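Search Search this site
Tridby, 21 April 2025

Can a machine put the shopping away yet? We at Gelora have been asking that since October, and my answer is: sort of! Our two-armed setup, Pullutmont, is learning to sort jars and bottles, and I love watching it, but I'd still beat it with my eyes shut.

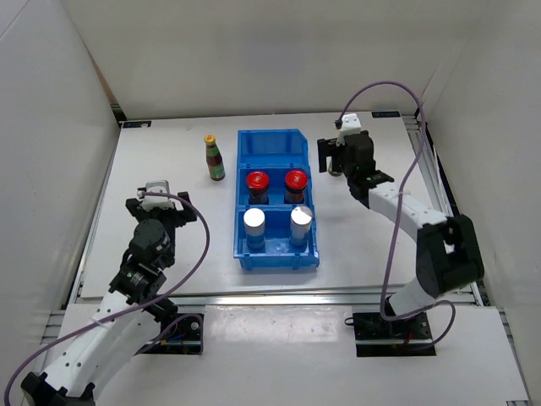
Pullutmont's two arms at the sorting bin, with a sauce bottle standing to the left.

We've got 4 more months of practice planned with our partners at Tiwari. Pop in and see us!

7 shares 21 comments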